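Galería – pinza de mano, recogida de demostraciones

Subido con prisas antes de la reunión, ya iré corrigiendo. Para quien llegue de nuevas: Trendow es nuestro proyecto de aprendizaje por imitación con pinza de mano. Una persona coge la herramienta, hace la tarea, la cámara va en la propia herramienta y de ahí sale todo: trayectoria, apertura de los dedos, imagen. Luego se entrena la política y se pasa al brazo. Sin teleoperación, sin brazo en la sala mientras se graba.

Esta página recoge lo de febrero. La pregunta era bastante concreta: cuánto daño hace una superficie con reflejos cuando la cámara está tan cerca de la mesa. Respuesta corta – bastante, pero se puede arreglar. Respuesta larga, más abajo y desordenada.

Cómo se llama cada cosa, que siempre me lo preguntan

Mina: el conjunto de demostraciones. Todo lo grabado a mano.
Hesside: el programa que estima la pose de la cámara y limpia los tramos malos.
Samuel: la política entrenada. No es una persona, perdón a los que escribieron preguntando por su correo.

La tarea

Coger una pieza pequeña, llevarla a una bandeja, soltar, volver a abrir. Nada más. La queríamos aburrida a propósito, para que los fallos vinieran de la imagen y no de la manipulación.

Cada demostración empieza igual: dedos abiertos del todo, herramienta quieta un momento, y luego ya se mueve. Ese arranque sirve de cero para la apertura. Si alguien empieza con la pinza a medio cerrar, Hesside se traga una escala equivocada y el episodio entero va a la basura. Nos pasó con 7 seguidos una mañana, todos de la misma tanda. Mea culpa.

Lo que grabamos

Dos condiciones de luz. Persiana bajada y lámpara de techo por un lado, ventana abierta por el otro. 93 demostraciones válidas en total después del filtrado. Las de ventana son las feas: el brillo se mueve con la cámara y el seguimiento visual cree que lo que se mueve es la mesa. O la cámara. O las dos cosas, según el día.

La veta de la madera ayuda más de lo que pensabamos. Líneas finas, curvas, contraste bajo, pero hay textura a la que agarrarse. Probamos antes con un tablero blanco liso y aquello era una pista de hielo, Hesside perdía la pose a los dos segundos. Volvimos a la madera y no la hemos soltado.

Donde se pierde es en la franja quemada. Ahí no hay veta, hay blanco. Si el brillo cae entre los dedos, justo donde va a estar el objeto, la cosa se complica por partida doble: se pierde la pose y se pierde lo que hay que coger.

Qué cambiamos

Primero, una máscara de reflejos. Umbral de luminancia más una comprobación de que la mancha no sigue el movimiento del plano de la mesa. Lo que no lo sigue, fuera del seguimiento. Simple, nada elegante, funciona.

Segundo, máscara fija para los dedos. Salen siempre en la imagen y siempre en el mismo sitio salvo por la apertura, así que el seguimiento tendía a decir que todo estaba parado. Lo de la sombra de los dedos sobre la mesa sigue sin resolver del todo – es suave y se mueve con la herramienta, y a veces entra como falso rasgo.

Tercero, exposición bloqueada. Debería haber sido lo primero. Con la exposición automática cada paso por el brillo oscurecía el resto y Samuel aprendía una relación rarísima entre oscuridad y cerrar la pinza. Lo vimos por casualidad, al tapar la ventana con un cartón.

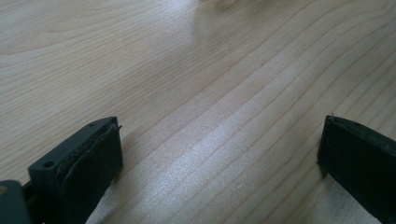 En números, para no alargarme: en las pruebas con ventana, misma pieza y misma bandeja, Samuel sin máscaras acertaba 7 de 22 intentos. Con las dos máscaras y exposición bloqueada, 20 de 22. Con persiana bajada no se nota diferencia y por eso ni la pongo.

Los dos fallos que quedan son iguales. Baja bien, se centra bien, cierra antes de tiempo. Sospecho de la sombra pero no lo tengo demostrado. Puede ser tambien la almohadilla de goma: con el borde gastado el contacto cambia un poco y la apertura medida ya no cuadra con la de las primeras grabaciones. Hay que cambiarlas y repetir una tanda corta con todo lo demás igual.

Cosas pendientes

– Almohadillas nuevas en los dos dedos, y apuntar cuándo se cambian, que esta vez no lo apuntó nadie.
– Repetir con un filtro polarizador. Lo hemos pedido, no ha llegado.
– Probar mesa oscura. Me temo que los dedos negros sobre fondo negro van a ser otro lío distinto.
– Separar en Mina los episodios de ventana con una etiqueta propia. Ahora van mezclados y hay que mirarlos a mano.
– Escribir lo de la exposición en el manual de grabación, en la primera página y en grande.

Los ficheros de Mina están en la carpeta compartida del proyecto, con las máscaras ya calculadas. El código de Hesside va aparte; la rama buena es la de febrero, la otra todavía lleva el umbral antiguo. Si algo no abre, avisad por el canal del proyecto, por las tardes suelo estar.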